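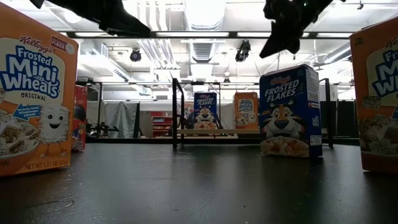 Javau Forum > Perception and Planning > Grasp pose drifts between boxes with near-identical fronts

siltbank
Posted 30 March 2026

I'm running the Javau pose estimator on cereal boxes and feeding the result to the Nilau planner. Single boxes are fine. When two boxes of the same product are on the table, the estimate sometimes jumps from one to the other between updates and the planner throws out the trajectory and starts over.

I logged 241 grasp attempts. 94 of them had at least one replan caused by a jump. All cameras are calibrated and I checked the transforms twice. Tracker settings are the defaults except for the update rate, which I lowered to 6 Hz to keep the CPU load down.

Is there a setting that makes the tracker hold on to an instance? I read the docs page on association and it only covers the multi-class case.

oxbow_tk
What does your association cost look like? By default it weighs appearance a lot higher than position. With two copies of the same box the appearance term is useless and you're left with whatever noise is in the crop. Turn appearance down and position up.

Also 6 Hz is low if the wrist camera is moving. The box can shift a long way in the image between updates.

siltbank
Appearance is at the default. I'll try that tonight. I can't go much higher on the rate without moving the estimator to another machine.

pell_mell
I don't agree with lowering appearance. We did that and it started swapping boxes of different products when one went behind another, and a swap like that is a lot harder to notice in the logs. Leave the weights alone and do the association in the table frame instead of the camera frame. Most of the jumps I've seen came from the tracker comparing image positions while the wrist was turning.

oxbow_tk
He said the transforms are fine, so either would work. Table frame costs you a lookup on every update and if the timestamps are off you get a different kind of jump.

pell_mell
Then fix the timestamps.

siltbank
Wrist view from the same setup, in case the layout matters. The tabletop has a rail, and the planner treats it as a collision object.

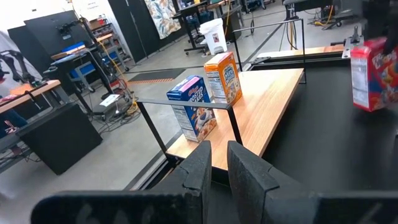 Wrist camera, Frosted Flakes box ahead of the fingers, red box held by the arm at upper right.

grayfen
Is the held box attached to the arm in your planning scene? If it's still listed as a free object the tracker will keep trying to match it with something on the table. I had this with Siqueira, where attach only updated the planner and never told the tracker.

siltbank
It's attached in Nilau. I didn't know the tracker had to be told separately. Where do you do that?

grayfen
In Siqueira it's a callback you register on attach and detach. I don't know what Javau calls it. Search the source for "suppress".

oxbow_tk
It's suppress_instance(id). You have to call it again with false on release or the box never comes back.

siltbank
Update. I tried three things separately.

Appearance weight halved: fewer jumps, but I got 2 swaps between different products, so pell_mell was right about that.

Table frame association, default weights: much better. The timestamps on the wrist camera did turn out to be late and I had to correct for it first.

Suppressing the held box: this removed the jumps that happened right after a lift. I hadn't noticed they were a separate group.

I'm keeping the last two. I haven't rerun the full set yet.

oxbow_tk
Fair enough on the weights. I still think you should raise the rate when you can.

waxcap
Same problem here with the Waltitetti tracker in place of Javau. It has no suppress call that I can find. Has anyone done it by masking the gripper region before detection?

pell_mell
Masking works until you hold something bigger than the mask. Start a new thread with your config and I'll take a look.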